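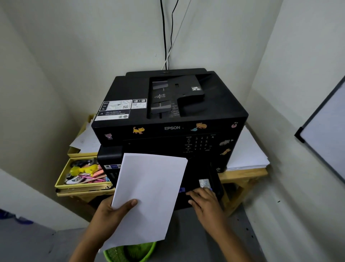 Refilling the paper: stack in the left hand, right hand at the cassette.

Flullora FAQ

What does Flullora do?
It takes first-person video of everyday chores and chops it into labeled steps a planner can use. I wrote it for my own Botha planner, but it'll export to Fleltar too if that's what you run.

Why so much printer stuff?
Loading paper is a great little test! You've got two hands, a stack that flops, a cassette, and a lid covered in cat stickers that my first detector was very fond of. The Tavport set has 109 clips of it and 1,912 labeled steps.

It keeps merging "push cassette" with "hold paper." Help?
Check your contact threshold. Mine sits at 12 frames, and if you go much lower every brush of a fingertip turns into a new step (ask me how I know). 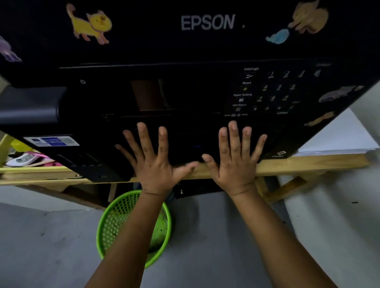
The other usual culprit is both hands getting one shared label. Set hands to "separate" in the config and run the segmenter again. You don't need to redo the hand tracking, just the step labels, so it's pretty quick.

Can it read button labels?
Sort of. Big lettering is fine, small keypad text is hit or miss. I leave text reading off unless a task needs a button press.

Does it run live?
Nope, recorded video only. I had a live version going in October and it lagged by almost 13 seconds, so I shelved it.

Can I send you my own clips?
Yes please! Keep them short, one chore per clip, and tell me which planner you're using.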